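Review: the Kernham hand gripper pair, tried at the Zovance open day

I went to the Zovance open day mostly to see the Kernham pair, two hand-held grippers that a person carries, one in each hand, to record household work for robots. In December I had read the long review on the Nurel site, but it did not speak much about cloth. Cloth is my interest. The demonstration was folding and sorting clothes, and visitors could try the tools after it.

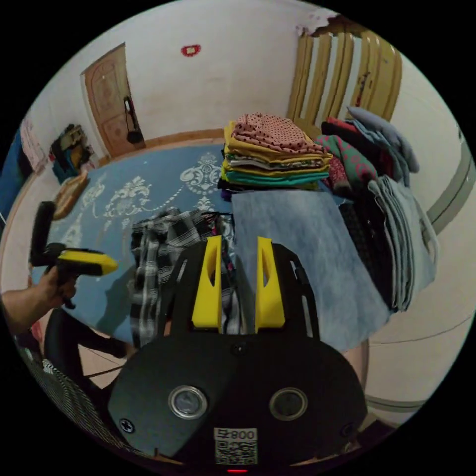
Do you need a robot arm to use the pair?
You don't. The grippers work alone, and the arm comes only later, when somebody wants to train one with the recordings.

The first thing I noticed was the weight. One unit is 935 grams with the battery, and for the first minutes this is fine. Later I felt it in the thumb and in the outer side of the wrist. Bassey, whose older gripper I have used for a long time, puts the battery on a belt. It is less elegant but my hand prefers it. The trigger of the Kernham is very good, soft at the start and firm at the end, so I could close it slowly.

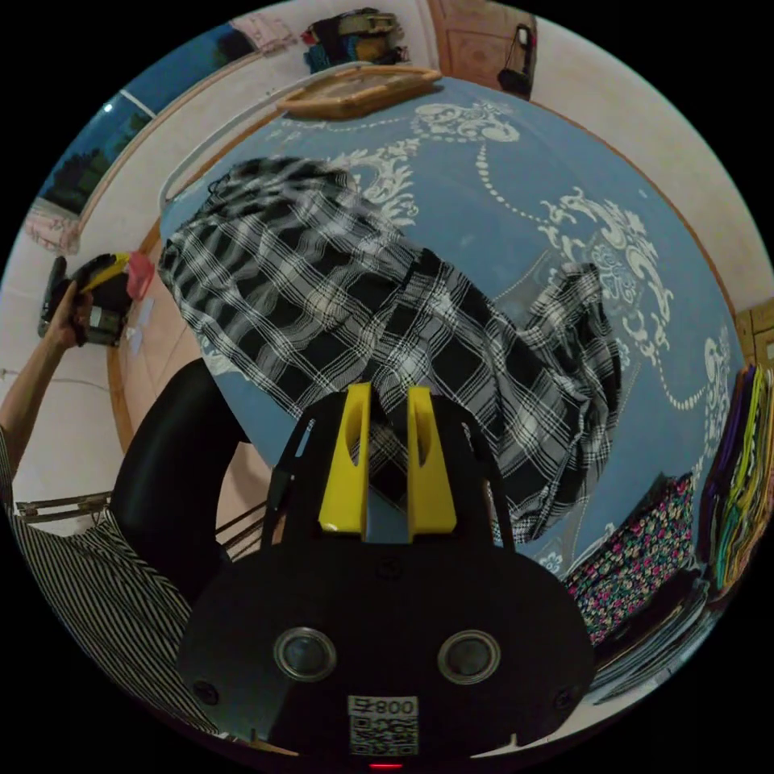

My own work is with shirts, and I judge every gripper by how it takes a collar. Thin cotton is easy to lose and thick seams are easy to crush. The yellow fingers each have a slot in the face, and I would like to know if a softer version is planned, for silk. A plaid shirt lying crumpled on a bedspread is a fair test, in my opinion, as this is how clothes are found in a home. A flat shirt on a clean table teaches very little.

The battery is given as up to 4 hours. I could not check this in one visit.
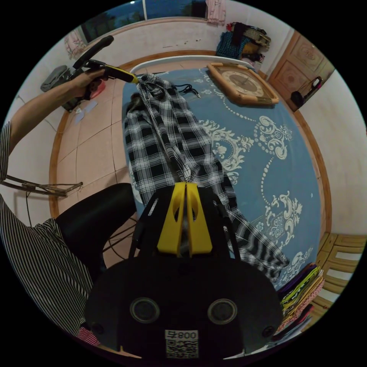 Written by the household tools reviewer, 24 March 2021

Using both hands together takes practice. One hand can lift the collar while the other waits near the hem, but I often moved my whole body when only the wrist was needed. The people from Zovance told me that most beginners do the same. I would ask for a shorter grip, because my hands are small and I had to stretch for the trigger.

The price for one pair is 383 dollars, with three spare sets of fingers in the box. The manual is clear, but the print is too small.
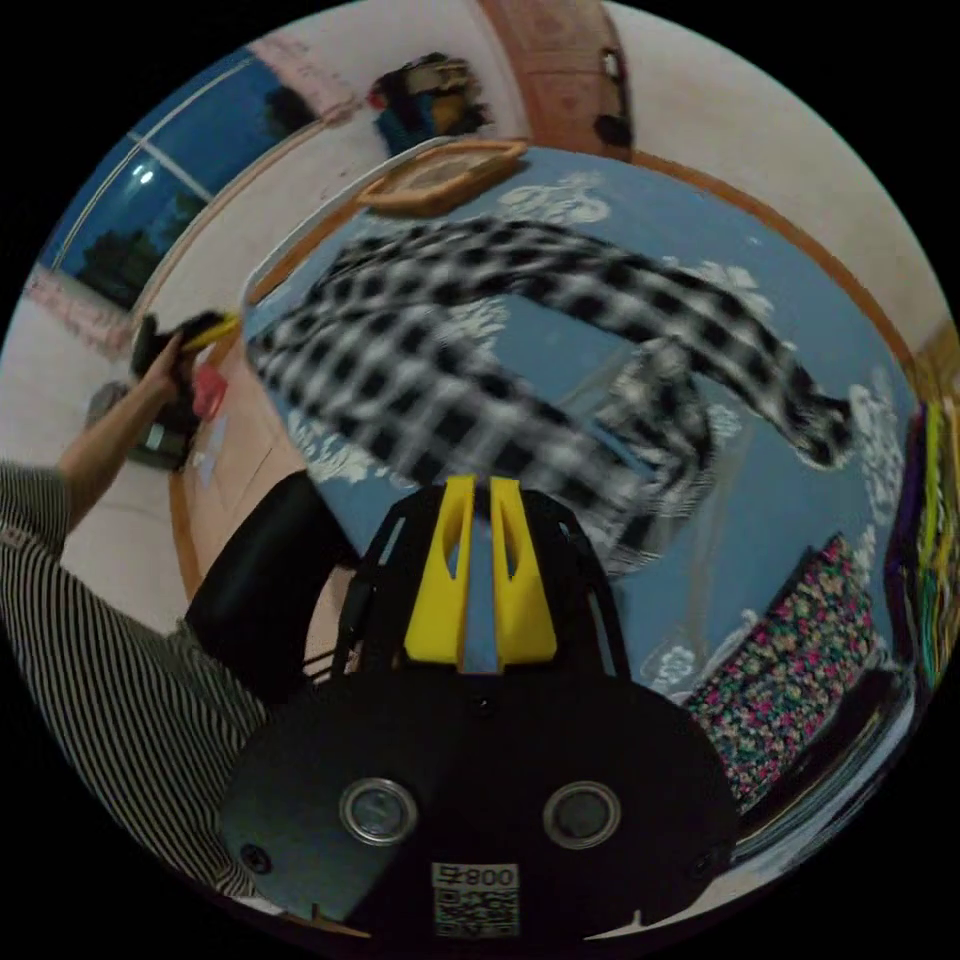

Checked garment on the bed, one sleeve laid out to the side.

I would buy the pair for short sessions with clothes and towels. For a full working day I would stay with the Bassey until Kernham makes the body lighter. The Zovance shop also lends a pair for a week against a deposit, and I have put my name on the list.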